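# Rebuilding mud pumps at Unditz

Most of the work that comes through the Unditz shop in Cancombe is triplex mud pumps, and most of them arrive late. Mirko Sala has run the rebuild side for 19 years and says drilling contractors will usually get one more well out of a pump before they send it in.

"They know it's knocking," he says. "They've got a spare set of liners on the rig and they figure that will do. Then we open the power end and the crosshead guides are gone too."

A full rebuild starts with a strip-down and a wash. The crankshaft goes out for magnetic particle testing, and the frame is checked for cracks at the bearing saddles. Sala won't quote a price until both reports are back.
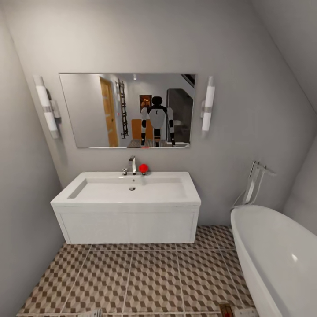

The fluid end is handled separately. Valve seats are pulled with a hydraulic puller, and the tapers are gauged before anyone talks about new seats. If a taper is washed out, the module is bored and sleeved, or scrapped. Sala says he scraps more than he used to, partly because operators are running higher pressures on the same old iron.

"You can sleeve it once," he says. "I don't like doing it twice."

The shop has a stock of 836 liners and pistons on the shelves. It used to order as needed, but a long wait on castings a few winters ago changed that.

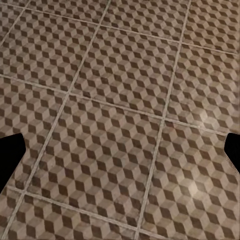
Natalina Parisi sees the stock differently, and says the money tied up in liners would have paid for a second horizontal borer. She has asked for one three years running. With only one machine, a cracked frame can hold up every other job in the bay.

Sala doesn't argue with that. "She's right about the borer. But a customer with a rig down in July doesn't want to hear about my borer. He wants a liner on the truck." 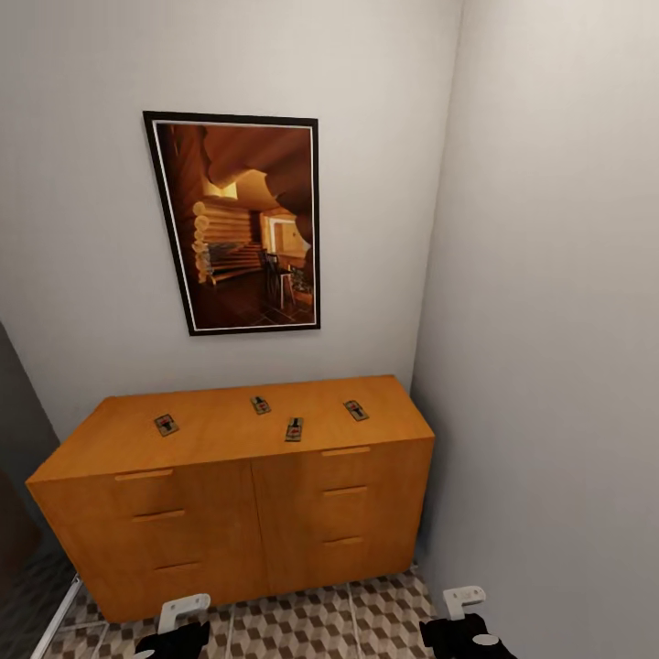 **Perrine Langlois**
Equipment Editor

Assembly takes up the far end of the building. Main bearings are heated and dropped on, gear backlash is set with a dial indicator, and the numbers go on a sheet that stays with the pump. Sala keeps copies in grey binders as well as on the computer. He has 57 binders and can usually find a pump by its serial number faster on paper.

Every unit is run on the test stand before it leaves, unloaded at first and then in steps. The stand was built in-house by Thomas Sorrentino from a retired rig motor and a Tovano gearbox. It can take pumps up to around 900 horsepower. Anything larger is trucked to Vitale, where the stand is bigger and the wait is longer.
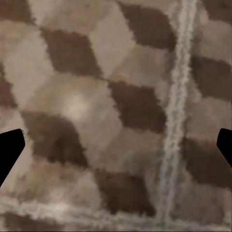

*Dark brown and pale beige check, seen close up.*

I asked Sala what he'd like rig crews to do differently. He said to change the crankcase oil on time and look at what comes out of it.

"If there's bronze in the drain pan, phone me. Don't phone me after the next well."

He would also like the old parts sent back with the pump. Crews tend to throw out worn valves and swabs on location, and he can tell a lot from which side has worn. A piston rubber chewed along the bottom usually means the rod is out of line with the liner, and a new piston will go the same way.

The next pump on his list was already on the floor with its covers off. The crankshaft report was due back at three.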